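Nafula Langat
November · 9:40 pm

People keep asking me at dinners whether a machine will be folding their laundry soon, and I always give an answer that is too long for a dinner. So I'm putting it here, in pieces, where you can all scroll past it if you like.

12 replies · 7 shares

My short version is "some of it, slowly, if you're patient." I have been hanging around this kind of work for 3 years now and I still get a little thrill when cloth goes where it's supposed to go!

A cup is a cup from the moment you grab it to the moment you set it down. A towel changes shape every time you touch it, so whatever you knew about it a second ago is already a bit out of date. My grandmother could do a stack without looking (she'd be talking to you the whole time) and I think of her often when I watch a gripper work its way along an edge.

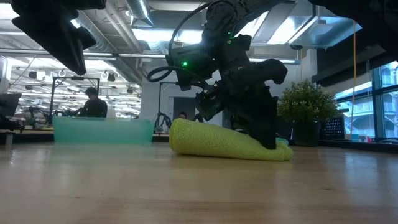
Trorkeo — Soft Goods Team

A fuzzy microfiber towel in a long roll, with the gripper pressing into one end of it. I love microfiber for this because it's so ordinary, and everybody has a drawer of the stuff. It creases right where the finger pushes, and the top stays a bit lumpy, much like the ones in my own kitchen if I'm truthful.

5:1 — no, sorry, thumb slipped. What I meant to type is that Frida Bjarnason and I have a running argument over what counts as done. She wants a roll you could put on a shop shelf. I'd be happy with anything that fits in the drawer and stays there.

2 replies

Shop floors may get there before homes do, I think. A shop can decide that every towel is the same size and comes from the same side of the table. My house can't even decide which cupboard the towels live in, and there's usually a sock in with them.

So would I buy one for home? Not yet — but ask me again, and bring your laundry. I'd be glad of the company, and I'll fold while we talk.

7 replies · 3 shares

© Nafula Langat · Contact · Back to top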